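Moving the house off SMS codes

In March I finally moved every account in the house off text message codes. I had been putting it off for a couple of years. What follows is mostly for my own reference, though Hanna Szulc asked me to write it up so that she could do the same for her parents.

The starting position was poor. I went through the password manager and exported the list, which came to 163 entries. A good number of those were dead: shops I had used once, a forum that no longer resolves, two logins for the same water company. After clearing those out I had 40 accounts that supported some form of second step, and on most of them the second step was a six-digit code sent by text.

The trouble with codes by text is well documented. The phone number belongs to the network operator, and anyone who can talk the operator's staff into issuing a new SIM gets the number and everything that arrives at it. The code can also be typed into a fake page as easily as the real one, and the person running the fake page can pass it along to the real site within the few seconds it stays valid. A code from an authenticator app fixes the first problem and does nothing for the second. A hardware key or a passkey fixes both, as the browser will only answer a request from the domain the key was registered with.

I sorted the accounts in this order:

Email first. Everything else can be reset through it.
Then the domain registrar, for the same reason one level down. My mail runs on my own domain at Trostham, and whoever controls the DNS records controls the mail.
Then the password manager itself.
Then banks and anything holding a card.
Then the rest, in alphabetical order, over several evenings.

Trostham supports hardware keys but hides them. The option is under Billing, then Contacts, then Sign-in, and it only appears if you have first confirmed a phone number. You can remove the number afterwards. If you skip the removal, the text message route stays live as a fallback and the key has gained you very little. Check this on every site. Of the accounts that accepted a key, 14 left SMS switched on without saying so.
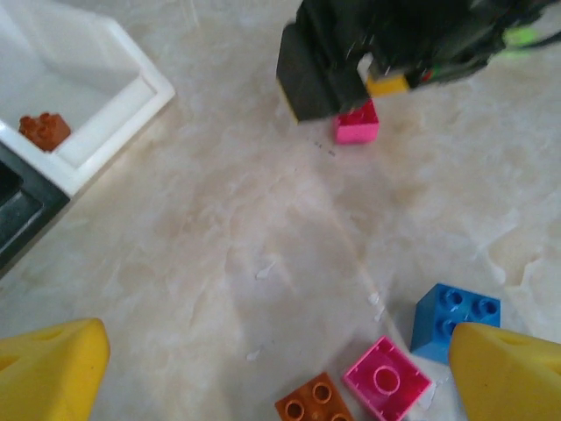
The fallback is the part that takes the time. A typical account has a password, a second step, a set of recovery codes, a recovery email, a recovery phone number and sometimes a security question set up long ago. Each one is a separate way in. I made a sheet with a column for each and did not mark an account as finished until every column was either empty or had something in it I was content with. For security questions that could not be deleted I put in random strings and stored them in the password manager notes.

Ninar, where we keep the shared photo backups, needed a support ticket. Their settings page would let me add a second key but returned an error when I tried to delete the old phone number. Support answered the next morning and removed it from their side after asking for the date and amount of the last invoice. I was not pleased by this. Both of those facts are in a PDF that they email out every month, so anyone with access to the mailbox could have passed the same check. I wrote back and said so. The reply thanked me for my feedback.

The bank was worse. It accepts its own app or a text message and nothing else. The app is tied to one handset, and moving it to a new one requires a text message. I left that as it was, and asked the mobile operator to put a port-out PIN on the number. It took two calls. The first adviser had not heard of it.

Practical notes on keys:

Buy two of the same model per person and register both on the same evening. A spare that has not been registered is no use as a spare.
Keep a list of which accounts each key is registered with. The key itself will not tell you for the older, non-resident type of registration.
Check the limit on stored passkeys before buying. Older keys hold far fewer than current ones, and the shop page often leaves the figure out.
Set a PIN on the key.
Print the recovery codes. Mine are in an envelope with the house insurance papers, and a second copy is at Costel Mihăilă's flat, sealed.

Costel pointed out that the envelope should say which email address the codes belong to and nothing about what they are for. I had written both on the front. It has been redone.

The final count was 19 accounts on hardware keys or passkeys, most of the remainder on an authenticator app, and a handful, the bank included, still on text messages. I have a reminder set to look at that last group again in six months. Krawczyk, who do our payroll portal at work, say key support is planned, but they said that last year as well.

Next is the router, which still has its admin page open to the whole of the guest network under the name Drellumell. The firmware needs updating before I can change that, and the update wants a wired connection.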